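Culta Home Forum > Kitchen and Laundry > Small storage

Paper grocery bag as a tray by the sink – does it hold up?

evanthia_t
Posts: 400

We have no drawer near the sink, and small stuff ends up all over the counter. Sponge, toys that came down for a wipe, bottle tops. I didn't want to buy another plastic organizer, so I opened up a brown grocery bag, tore it down low and taped the edges with black tape. It's on the white lid of the bin next to the sink. The sides are wrinkled and they stand up by themselves for the most part.

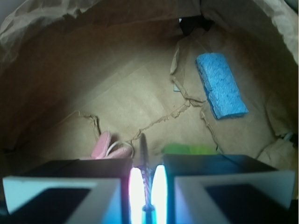
My question is about the bottom. The paper has torn along the fold lines and there are loose edges. Should I tape over those, lay a second piece of paper on top, or start over with a new bag? I don't want to use half a roll of tape on something that is going in the recycling in August anyway.

Evanthia Tsakiris

plumline
Posts: 61

Start over. The bottom of those bags is a few layers glued together, and once a flap comes up it keeps coming up. Cut the next one with scissors, fold the top edge down twice all the way around, and you won't need much tape.

marrow_and_rye
Posts: 212

I wouldn't start over for that. Cut a piece of cereal box to fit and drop it in. Mine has been like that since spring and it holds batteries, which are a lot heavier than a sponge.

But why paper next to a sink at all? A wet sponge on brown paper is going to leave you with mush. I have a Plamby tray for the sponge, it cost 4 dollars, and I keep the paper one for dry things on the other side of the room.

evanthia_t
Posts: 400

The sponge only goes in there when it's dry. There's a hook for it otherwise. I know it's not a forever thing.

Cereal box is a good idea. Does it slide around?

marrow_and_rye
Posts: 212

A little. Put 2 bits of tape under it.

plumline
Posts: 61

So now it's a bag, a cereal box and more tape. A new bag is free.

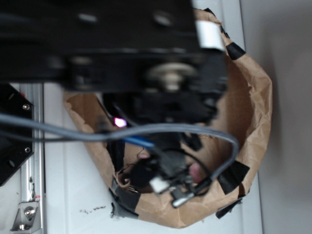
Evdokia Makris
Moderator, Small storage
Posts: 1043

I moved this over from Laundry because it fits better with the other bag threads.

On the tape: the rim matters more than the floor. If the rim is held down in a few places the bag stays open and you can get a hand in without dragging the side over. Tape on the outside of the paper and down onto the lid is fine. I would leave the wrinkles alone. People try to flatten them and then the wall goes limp.

On the floor: I'm with marrow_and_rye, use a liner. Plumline is right that a torn flap keeps lifting, but with a liner over it you don't care. If you do go for a new bag, the Cirnari ones from the bakery are thicker than the supermarket kind. The Marchetti bags have a shiny coating and tape comes right off them.

One more thing, the bin. Does the lid have to open? If it does, you'll be peeling tape every time you take the trash out.

evanthia_t
Posts: 400

The lid lifts off in one piece, so the tray goes with it. I set the whole thing on the counter and put it back after.

There isn't much in it now.
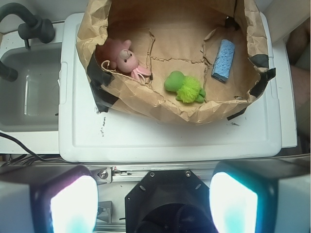 Bunny, green toy and sponge in the bag tray, on the lid beside the sink.

I'll try the cereal box first. The scuffs on the lid won't come off with dish soap, so if anyone has something for that I'd like to hear it.

plumline
Posts: 61

Baking soda paste for the scuffs, leave it nearly an hour, then a soft cloth. I still say new bag.

corkboard_jen
Posts: 19

Careful with anything gritty on a shiny lid, it went dull on mine. Try rubbing alcohol on a cotton pad first and test a corner.

Also the toys – I'd give those their own basket. Plush picks up whatever the sponge has on it, even a dry one.

evanthia_t
Posts: 400

Fair point about the plush. The bunny can go back upstairs. Will try the alcohol tonight.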